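One Basket, Folded Cloths

The linen shelf at the Reltberg house used to hold 86 cloths in a heap. Now the small ones go into baskets with mesh-like sides, and a board on the work surface gives a clean place to fold.
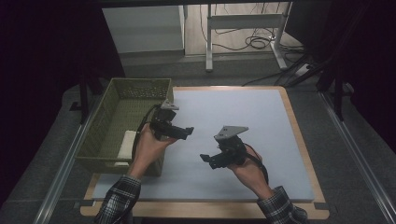

Two baskets fill a shelf. The everyday cloths go in front, and the ones kept for guests sit behind them until January.

Cream cotton from Woten frays early. Fold it with the worn edge inside and trim long threads before washing.

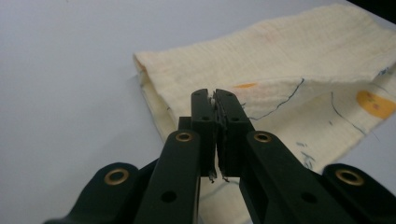 What to keep

Anything that still dries a plate stays. Thin cloths go to the Kwan workshop for rags.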